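Studio notebook, May, page 4 of the Kuretti single

Carrying on from the last entry. The vocal comp for "Hunirton" is done and printed. Lead is one track, doubles are two, and the whispered layer in the second chorus is on its own bus so it can be muted for the clean version. Started at 10:40 a.m., monitors at the usual mark on the knob.

Open problem: the second verse feels late. The grid says it isn't. Kick and bass line up to within a few samples, and the vocal sits where the singer put it. I moved the whole verse vocal earlier in 5 ms steps and bounced each one.

- 5 ms early: no audible change.
- 10 ms early: slightly tighter, consonants still natural.
- 15 ms early: verse sounds rushed against the hi-hat.

Kept 10. The feeling of lateness is mostly the reverb pre-delay, which was carried over from the chorus and is far too long for the denser syllables. Shortened it by half in the verse and automated it back at bar 33.

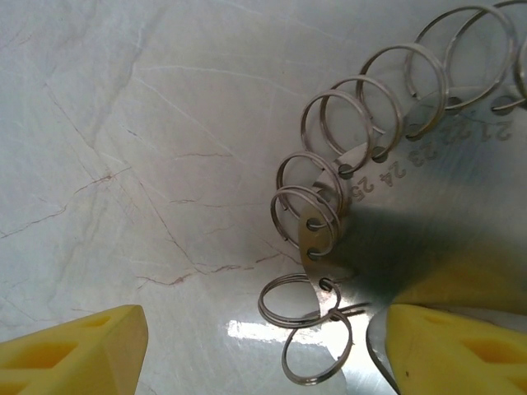
*Entry by Maribel Cárdenas. Mix notes from Tarık Dönmez are marked TD.*

**Low end.** The 808 and the sampled upright are fighting between the root and the fifth. High-passing the upright made it sound like a phone. Went the other way: left the upright alone and shortened the 808 decay so that it is out of the way by the next eighth note. TD: prefers this, but wants the last 808 of each four-bar phrase left long. Done by hand, clip by clip, through the end of the bridge. The outro still has the old decay.

**Vocal chain.** Order is now subtractive EQ, fast compressor, slow compressor, de-esser, saturation. Earlier the de-esser came first and the saturation brought all the sibilance back up. Fast compressor is taking roughly 4 dB on peaks, slow one barely moves. Ad-libs have the same chain with the saturation off. The "sh" at the end of the hook needed a manual gain dip; no de-esser setting caught it without making the line before it lisp.

**Guest verse.** Agudelo's stems came in at 44.1 and the session is at 48. The first import was not converted and played sharp, which explains the complaint about tuning in the last round of comments. Reimported with conversion on. Pitch is fine. Deleted the correction plug-in that had been put on to fix it. Three ad-libs in the folder have no matching take number. They are parked on a muted track called AG_unplaced. Do not delete them before he has answered.

**Instrumental break.** There are two candidates, A (accordion sample chopped to sixteenths) and B (the same chords on the plucked synth). A is more recognizable, but the sample is still not cleared and the label has heard nothing from the publisher. Built the arrangement so that either one drops into the same eight bars at the same level. The riser before it is shared. If the answer is no, B goes in and nothing else moves.

TD: B masks the vocal pickup into the last chorus. Checked. He is right, it is the release tail. Gated it on the final beat.
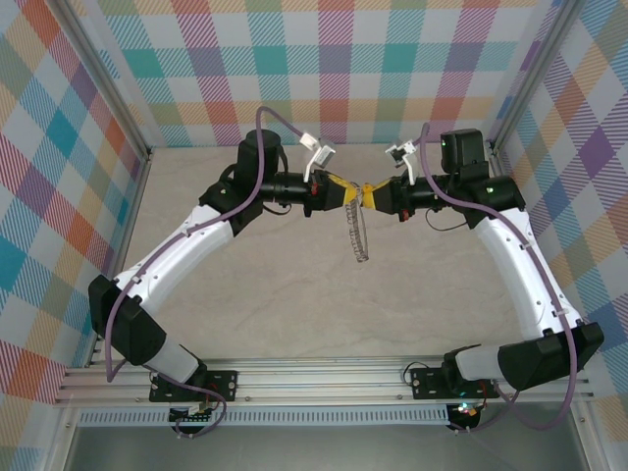 *Two arms on the rail, grippers close together near the top.*

**Loudness.** Rough master at the current settings is already too dense. The limiter is working through the entire hook, and the snare loses its front edge. Backed the input off by 3 dB and the snare returned. The client reference (the last Funo single) is louder than this, but it has no upright and almost nothing under the vocal in the hook. Comparing them level-matched from here on.

**Translation checks.** Small speaker: bass line readable, whispered layer gone. Car: 808 fine, guest verse a touch dull compared with the lead. Earbuds: hi-hat too wide, pulled it in from the edges. Added a small shelf to the guest verse after the car check and have not been back to the car.

**Bounces made this session**

- Main, vocal up
- Main, vocal down
- Instrumental with break A
- Instrumental with break B
- Clean version, whispered layer muted

The clean version has one word still audible in the outro under the delay throw. The dry word is cut but the throw was printed to audio, so it has to be re-rendered from the send. Left a marker at the spot.

**To do**

- Outro 808 decay, same treatment as the bridge.
- Re-render the outro delay throw for the clean version.
- Ask Agudelo about the unplaced ad-libs and the spelling of his credit.
- TD to redo the bridge fade by ear; mine is linear and drops too soon.
- Print stems for the live set at 48, no bus compression.

Session saved as Kuretti_mix5. Stopped at 6:15 p.m. with the level-matched comparison half done, guest verse next.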